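Chapter 4
Open Storage and Closed Storage

Every room that people use has to hold things, and most rooms hold more than they were planned for. Chapter 3 dealt with measuring what a household or a shop owns. We now turn to where those things go, and to the first choice a planner makes: whether a shelf should have a door.

Open storage lets a person see an item and reach it in one movement. It also collects dust and shows every untidy stack. Closed storage hides the stack and adds a step. The door needs room to swing, and somebody has to shut it.

Built-in units often use both. At the Bukby showroom, planned by Cremilda Miranda, the inventory came to 557 items on the first pass and 17 kinds of container. Items used daily were given open cubbies. Spare stock went behind doors. Glass doors were kept for goods that staff needed to find quickly but did not handle often – patterned glass softens the look of what is behind it and still lets light in.

Square cubbies suit boxes and folded cloth. They are poor for long or flat goods, which end up leaning. Before choosing a cubby size, measure the largest box that will go in it and leave space for a hand on each side.

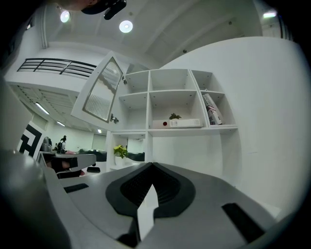
Miranda has argued that doors should be the last thing ordered, after the shelves have been in use for a month. Lemaire disagreed, saying that hinges are easier to fit before anything is on the shelves, and that a month of open shelving only teaches people to pile things up.

Both methods are used in practice. Section 4.1 begins with the open shelf and the depth it needs. Doors and their clearances are covered in Section 4.2.

Key terms: cubby, swing, clearance, reach height, spare stock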